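Housekeeping and Home Care, Session 2: Doors, Handles and Locks
Course handout, Luldale evening program
Notes by Benvinda Leitão, updated 2021-08-04

Welcome back, everyone, and thank you for bearing with me through the long session on floors. I know doors sound like a small subject after that, but we touch them all day long and most of us only think about them when one sticks or squeaks or won't lock. I have given them a whole evening every time I've taught this course and we have always run over, so please read these pages before you come.

Getting to know the door

Before you clean or adjust anything, open and close the door a few times, slowly, and pay attention. Does it swing freely? Does it drag at the bottom? Does the latch click into the frame by itself, or do you have to lean on it? Write down what you notice. My colleague Armelle Jacquet keeps a page for every door in the Stirneck building (yes, every one, closets too), and when something goes wrong she can look back and see whether it was already starting in November.

Cleaning the surface

A painted door wants very little. Dust it from the top edge down with a dry cloth, and do remember the top edge itself, where the gray fluff gathers. Then take a soft cloth wrung out in warm water with a small drop of dish soap and wipe in long strokes. Glossy paint shows streaks, so follow with a second cloth, just damp, and then dry it. Flat paint is more delicate, and if you rub hard at one mark you will get a shiny patch that is worse than the mark ever was. I did exactly this to my sister's pantry door and I still see it every Thanksgiving!

The dirtiest part is nearly always the hand-sized area next to the handle, along with the edge people grab when they pull the door shut behind them. Do those last so you aren't spreading the grime over the rest.

The handle and its plate

We will work mostly with lever handles, the kind you press down. They are kind to people with sore hands or full arms, and you can work one with an elbow if you must. Wipe the lever all the way around, including the underside, where fingers curl. Put the cleaner on the cloth and never spray it at the plate, or it will run into the lock. A cotton swab is good for the line where the plate meets the door.

If the lever has gone loose, look for a small set screw at the neck, often underneath. Snug it up gently and try it. If the whole plate moves, the screws holding the plate need attention instead. 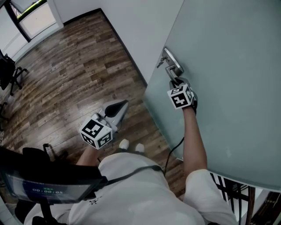

When you close a door in class, I would like you to get into the habit of pressing the lever down, bringing the door to the frame, and then letting the lever rise. It is quieter, and it saves the latch from being slammed into the metal. Stand close enough that your arm isn't stretched, and keep your toes clear of the bottom edge, which is a thing I should say more often than I do.

A word on keys. A key left in the cylinder can catch a sleeve or a bag strap as you pass, so take a look before you squeeze by with your arms full. If a key turns stiffly, don't force it. Try a little dry graphite, work the key in and out, wipe it, and try again. Please leave the cooking oil in the kitchen, as it feels wonderful for a week and then collects dust like a magnet.

For next time

Choose 2 doors at home, one you use constantly and one you hardly ever open. Go through the slow swing, the cleaning and the handle check on both, and bring half a page of notes. Rough notes are fine, and a sketch of the handle is very welcome. Bring a soft cloth too, and a small screwdriver if you own one. We'll start with hinges, and Armelle has promised to bring the noisy one.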